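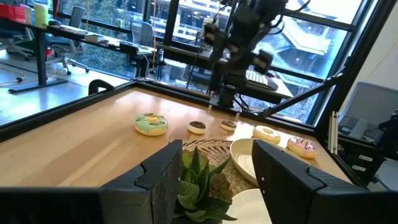 Doughnut table for Saturday: plates, placemat or straight on the wood?

Forum: Tea Tables and Small Gatherings
16 replies, 223 views

gorkita_baker wrote:
Hello all! I'm doing a doughnut table for my sister's leaving do on Saturday and I am far too excited about it. So far I've got a mint green one with a darker green drizzle, two small chocolate glazed ones, a creamy one with a light glaze, and a pink one with thin chocolate lines. They're in a loose row on the bare wood, with a little succulent, a round woven placemat and white plates. I love the colours together!

My question is whether to keep the row or pile everything up on a plate. Also, does the plant stay? My mum says plants and food don't mix.

pelupessy_jan wrote:
Keep the row! Please! Doughnuts on a heap always end up stuck to each other and you lose all that lovely drizzle. Mint at one end and pink at the other is gorgeous, I wouldn't move a thing.

Despina Tsolakis wrote:
I'm going to be the boring one. Looks sweet, but I wouldn't put glazed doughnuts directly on wood that people will be leaning on all afternoon. Glaze gets everywhere. I had a ring on my oak table from a jam one and it took me most of February to get it out (wax, then more wax, then a strongly worded conversation with myself). Baking paper underneath at the very least.

gorkita_baker wrote:
Oh no, the ring! Baking paper is a good shout, I've got a roll of the brown sort which might even look nice with the placemat.

teapot_lil wrote:
Brown paper and that woven spiral, yes yes yes. Tear it, don't cut it, the rough edge is so pretty.

I'm with your mum on the plant though. Spiky leaves next to icing makes me nervous. Put it on the windowsill and have a jug of something soft on the table.

Isamu Nomura wrote:
Disagree with Lil, the plant is the best bit. Everything else up there is round and flat, and then you get these pointy striped leaves and the pale grey-green rosette beside them. It goes beautifully with the mint doughnut too. I would only shift it back a bit so sleeves don't catch.

What I'd take away is the placemat, if anything. There's nothing on it apart from a bit of plate.

pelupessy_jan wrote:
Isamu, no! The placemat is the warm colour! Put the plant pot on it and you've got a proper middle to the table.

gorkita_baker wrote:
Ha, I knew this would be the right place to ask. Jan, I'm going to try the pot on the mat tonight. Budget check while I'm here: I've got £30 for the lot, and most of that is going on more doughnuts, so no new crockery for me.

graltero wrote:
If it's a black pot I'd definitely try it on the mat, you'll get a lovely dark shape against the straw colour. One thing to watch is what's inside the pot. Mine has a fluffy brown filler and it creeps over the rim whenever anybody moves it. Not something you want in a chocolate glaze.
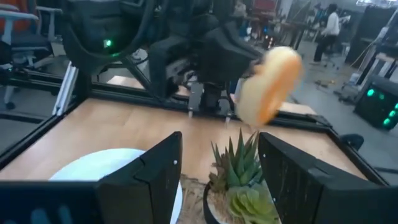
teapot_lil wrote:
How do you stop the filler in a succulent pot from spilling out over the side?

graltero wrote:
Take a spoonful or two out so it sits a finger's width below the rim, then press the rest down gently with the back of the spoon. A layer of small gravel on top holds it nicely as well. I do mine over the sink.

Despina Tsolakis wrote:
Gravel near food? Teeth, Graltero! I'd go with the spoon and skip the stones. Or just stand the pot on a saucer.

graltero wrote:
It stays in the pot, Despina, I'm not sprinkling it about. But fine, a saucer catches the stray bits too.

Isamu Nomura wrote:
Saucer under the pot, pot on the mat, mat on the table... it's turning into a wedding cake. I still say pot straight on the wood.

gorkita_baker wrote:
Tried it! Pot on the mat, no saucer, two spoonfuls of filler taken out. I've gone a bit giddy over it, it looks so good. Doughnuts will be in a row on torn brown paper with the white plates stacked at the end so people can help themselves. Mum has agreed to the plant as long as it's at the back.

pelupessy_jan wrote:
Hooray for the row! What time do people arrive? I'd put them out as late as you dare if the room's warm. Chocolate glaze goes dull and then tacky and it's so sad after all that effort.

gorkita_baker wrote:
Three o'clock, so I'll lay the paper and plates at two and bring the doughnuts through at ten to. And a few napkins for Despina's peace of mind!

Despina Tsolakis wrote:
Get more than a few. Have a wonderful time, and save me the pink one.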